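Products > Broadcast and Studio > Prompting > Wavo Script Display

Wavo Script Display

Reading time: 4 minutes

The Wavo Script Display is a through-glass prompting unit for talk programs, interview recordings and scripted television. It is mounted in front of the studio camera and allows a host or performer to read from the page while looking directly into the lens. The unit is supplied by Brekke and is offered for sale or for hire by the production week.

The Wavo was designed for small studios in which one operator may be responsible for both the script and the floor. All text functions are handled from a single control box, and the display may be paused, reversed or jumped to a marked cue without leaving the running page. Scripts are loaded as plain text. Formatting from common word processors is removed on import, with the exception of bold type and scene numbers, which are kept.

Intended use

The unit is suited to interview programs with a fixed host position, comedy and variety recordings with frequent script changes, and pilot episodes for which a full studio prompting crew has not been engaged. It may also be used in rehearsal. Performers who prefer cue words to full lines can be given a reduced script, prepared in advance and stored beside the complete one.

Up to 400 script pages can be held in memory at one time. As many as 5 operators may be given separate log-ins, each with saved settings for type size, scrolling speed and margin width. Changes made by a writer during recording are held in a waiting list until the operator accepts them, so that no line is altered while a performer is reading it.

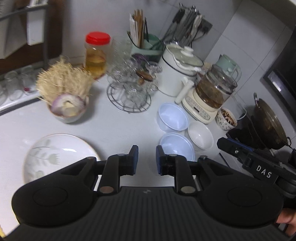 Marit Fagerlund wrote after the recording of the Tumdale interview series that the waiting list had been the feature her team used most, and that guests who had never read from a prompter were comfortable by the second take. She added that the reverse control is stiffer than it needs to be and that she would like a larger pause button. Both remarks have been passed to the design office, and a revised control box is planned for May.

Setting up

The glass hood is fitted to the camera rails before the display is attached. The display should then be leveled and the lens opening checked for stray light with the studio lamps at working strength. Customers who record under changing light, as in audience programs, are advised to set the display brightness at the brightest cue in the running order.

Reading distance depends on type size and on the performer's eyesight. At the standard setting, most hosts read without difficulty from 23 feet. For longer distances the large-type mode should be selected, in which fewer words are shown on each line.

Supplied with the unit

Display and glass hood
Rail mount with locking screws
Control box and foot pedal
Cable set for studio use
Padded travel case
Printed operator's guide

The Zaken wireless pedal is sold separately and can be paired with any Wavo unit. It is recommended where the host controls the scrolling from a desk.

Price and hire terms

The purchase price is $1,433, excluding delivery. Hire charges are quoted on request and include the travel case and one spare cable set. Hired units are to be returned with the glass hood packed in its sleeve. Scratched glass is charged at replacement cost.

Delivery to studios is made before 10 a.m. where the loading entrance permits. Productions with an earlier call time should arrange delivery for the previous afternoon.

Training and support

Operator training is given at the Brekke demonstration room or at the customer's studio. The course is led by Halvard Hovland and covers script preparation, live changes and working with inexperienced readers. Telephone support is available during recording hours to all customers with a current hire or service agreement.

Related items

Zaken Wireless Pedal
Wavo Replacement Glass Hood
Wavo Large-Type Display
Desk Stand for Rehearsal Use
Brekke Service Agreement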